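Stedar Padded Ottoman – Owner's Guide
Section 5: Using the top as a folding surface

The woven cover on the Stedar can be used for sorting and folding clothes between washes. Follow the steps below to protect the fabric and keep the cover flat.

Before you start

1. Place the ottoman on a level floor with the long side against a wall.
2. Check that all feet are fully tightened. See Section 2.
3. Vacuum the cover with the upholstery brush. Lint left in the weave will transfer to dark garments.

CAUTION: Do not exceed the rated load of 139 kg. Do not stand or kneel on the padded corners.

Folding

4. Put unfolded garments at the left end and keep the centre clear.
5. Lay one garment flat in the centre. Smooth it by hand from the collar down.
6. Fold the sleeves in, then fold the garment in half – do not drag it across the cover, as zips and hooks can pull threads.
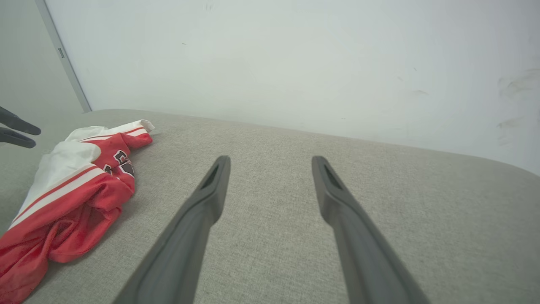

7. Stack finished items away from the rounded edge. The padding slopes at the corners and tall stacks may slide.

NOTE: Damp clothing must not be left on the cover. If moisture gets through to the padding, remove the cover and air both parts until dry.

CAUTION: Do not iron or steam garments on the ottoman.

Replacement covers are sold under part number 236 in two colours, Urnham (light grey) and Ackroyd (navy). Contact your Cedeso dealer to order.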